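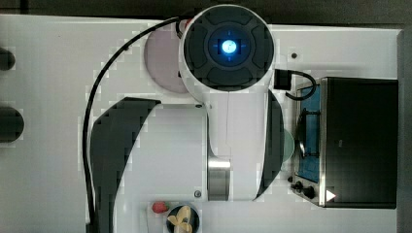

Nudon, May

Section 4: Teaching a Tabletop Scene with Cosivell

Welcome to the fun part! By now the arm is bolted down, the controller talks to your workstation, and you've run the joint check from Section 3. In this section you'll set up the overhead camera feed, build a planning scene around a toaster oven, and run your first plan from start to finish. Set aside an afternoon. A quiet Saturday is ideal, and if you're like us you'll still be at it after dinner.

Cosivell works from one overhead view. The oven stands to the right with its door toward the arm, the fruit sits near the bottom of the view, and the arm reaches over the middle of it all. That makes a good layout to start from. It has one big fixed object, a few small ones, and an arm that blocks plenty of the camera's view, so you'll run into most of the interesting problems right away.

4.1 Before you start

You need Cosivell installed, the Iyamu camera driver running, and a clear line of sight from the camera to the table. Close any other program that uses the camera. Iyamu hands the stream to one client at a time, and the second one gets a black window with no error message. (We've asked for an error message.)

CAUTION: Keep the emergency stop within reach for every step that moves the arm, including the slow ones. Unplug any heating appliance before you plan near it.

4.2 Registering the camera

1. Open Cosivell and choose Scene > New > Overhead.
2. Pick the Iyamu stream from the list. The preview should start within a few seconds.
3. Lock exposure and white balance. A white tabletop fools auto exposure badly, and dark objects turn into flat blobs.
4. Choose Register > Arm Marker. The program asks you to click the center of the wrist cap. When the wrist is seen end-on, the small blue light in the middle makes a terrific target — zoom in and click right on it.
5. Jog the arm to the next pose when prompted, and click again. You need 11 poses in all. Spread them out over the table, and vary the height too.
6. Press Solve. Look at the residual. Anything under 4 pixels is fine for this section.

Note: If the residual is high, sort the pose list by error and redo the worst one. It's nearly always a single bad click.

Note: You may see blocky patches on the white table around dark shapes such as the cable and the arm's curved panels. They come from video compression. They won't hurt registration, but they can confuse the edge finder in 4.4, so raise the stream quality now if your network can take it.

4.3 Adding fixed objects

Fixed objects are things the planner must never touch. Start with the oven.

1. Choose Add > Box and drag a rectangle over the top of the oven.
2. Type in the height from a tape measure. An overhead view can't give you this.
3. Drag the door edge out to cover the full swing of the door if your task will open it. Draw this as a second box named door_sweep, so you can switch it off later.
4. Add a small box over the control knobs. They're easy to forget, and they're exactly what a passing forearm likes to catch.
5. Add another for the black plug or connector block on the table between the wrist and the oven, and include its cord.
6. Save the scene.

CAUTION: Cosivell treats anything you haven't drawn as free space. Go over the table once more before you save. Openings in the tabletop don't need a box, but mark them as no-place zones so the planner won't set anything down over one.

4.4 Finding the small objects

This is where it gets exciting. The detector runs on every new image and proposes outlines with labels, and you get to watch it make up its mind.

1. Press Detect. Outlines appear with a score beside each one.
2. Accept the ones that look right. A red strawberry with its green top on a white table is about as friendly as detection gets, and it should come up at once.
3. Check any object inside another object. A partly peeled banana in a dark bowl should give you two outlines, one for each. Sometimes the peel strips get split off as separate objects. Select the pieces and press M to merge them with the fruit.
4. Look for objects half hidden by the arm. The pale green edge beside the oven door is probably a plate, but with that little showing, the detector can't fit a full circle. The pinkish disc behind the wrist has the same problem. Leave both at Unknown for now.
5. Choose Arm > Park, wait for the arm to clear the table, and press Detect again. Cosivell merges the two results and fills in whatever the arm was covering.

Note: Don't force a label on an Unknown object. The planner keeps clear of it either way, and a wrong label will pick a wrong grasp.

Note: An object cut by the edge of the view gets a striped outline. You can plan around it, but you can't pick it up. Slide it inward and detect again.

4.5 The cable model

A cable that runs free from the wrist needs its own model. Ours arcs left over the table and then comes down along the arm's left side, and it sweeps through a surprising amount of room when the wrist turns.

1. Choose Arm > Attachments > Cable.
2. Click along the cable from the wrist end. Six or seven points will do.
3. Set the slack value. Start with the default and raise it if you see the cable brush against things.
4. Turn on Limit Wrist Wrap.

4.6 Your first plan

1. Select the strawberry and choose Task > Move To. Click an open spot on the table.
2. Press Plan. The planner tries 1000 samples by default and draws the best path in blue.
3. Play the preview. Watch it from the side view too, where low paths over the oven show up clearly.
4. Set speed to the lowest step and press Run, with one hand at the stop.
5. If all is well, save the plan. Senavex, the log viewer that comes with Cosivell, opens the recording by itself when the run ends.

If Plan comes back with error 42 (no path found), switch off door_sweep and try again. Still stuck? Open the scene in Senavex and step through the rejected samples. Each one is colored by the object it hit, and a wall of one color tells you which box you drew too large — it's a lovely tool, and we use it daily.

Continue to Section 5 for grasp tuning on soft fruit.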